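Caring for a wooden table in daily use

My name is Rosimeire Xavier and I write these pages for people who live in small flats in Tudby, where one table must serve for breakfast, work and sewing. I am not a carpenter. What I know I learned from my neighbour Ifor Prothero, and from my own mistakes.

Cleaning every day

Wipe the top with a soft cloth which is damp but does not drip, and always follow the grain. Dry it directly afterwards with a second cloth. For grease I put 2 drops of washing-up liquid in 200 ml of warm water. Please do not use the green side of the sponge, it leaves fine scratches that you will see only in the evening light. 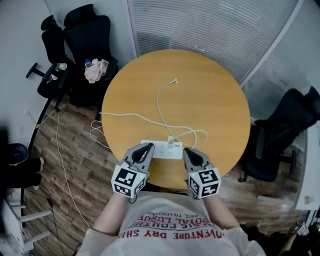 White rings from cups

A white ring is usually moisture in the finish and not in the wood. Leave it for one night first. If it is still there, lay a dry cotton cloth on it and pass a warm iron (no steam) for 3 seconds, then look. Repeat if it is necessary. Dark rings are more serious, and for these I would ask somebody with experience.

Oiling

This is only for tables with an oil finish. I do mine in March, with the window open. Put the oil on thinly, wait, and take away everything that stays on the surface.

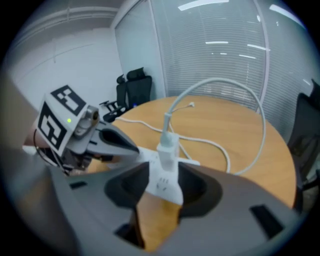

The rags must be spread flat outside until they are dry, as oily rags in a heap can catch fire by themselves. Keep the table free for 7 hours at least. Mr Prothero prefers a whole day, and he has the better table.

Lamps and chargers

Anything with rubber feet can mark the finish, so put felt or a piece of cork under it. Lift things when you move them, do not pull them across the wood.
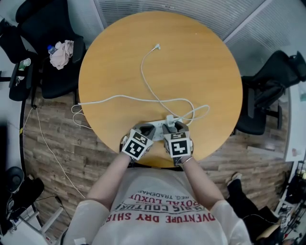 Power strip and plug on a round wooden table.

Next month I will write about chairs which wobble.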